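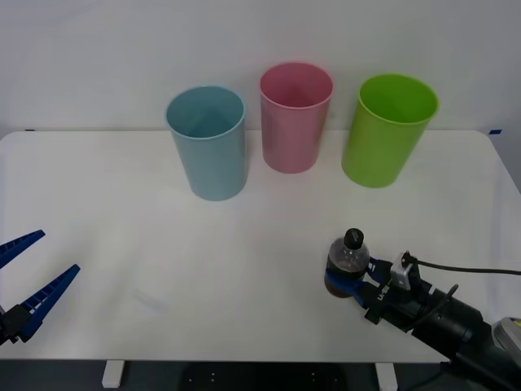
*Three plastic cups on a white tabletop*

**Frozen shoulder** (doctors call it adhesive capsulitis) is a condition where the capsule around the shoulder joint thickens and tightens until the arm barely wants to move. I started this entry on the Treleren health wiki after my own left shoulder seized up one May, so forgive me if I get a bit carried away!

## Stages

Most write-ups give it three stages: freezing, frozen and thawing. The first is the painful one, and nights are the worst (I slept in an armchair for weeks). Mine took 14 months start to finish, but plenty of people need up to three years.

## Who gets it

It's most common between 40 and 60, women get it more often than men, and diabetes raises the odds quite a lot. So does keeping the arm still after an injury or surgery.

## Treatment

Gentle stretching, pain relief and sometimes a steroid shot into the joint. My physical therapist at the Urnmont clinic, Evaristo D'Amico, had me doing pendulum swings and wall walks twice a day – dull stuff, but I kept at it. Surgery to release the capsule is usually saved for stubborn cases.

**See also:** rotator cuff tear, bursitis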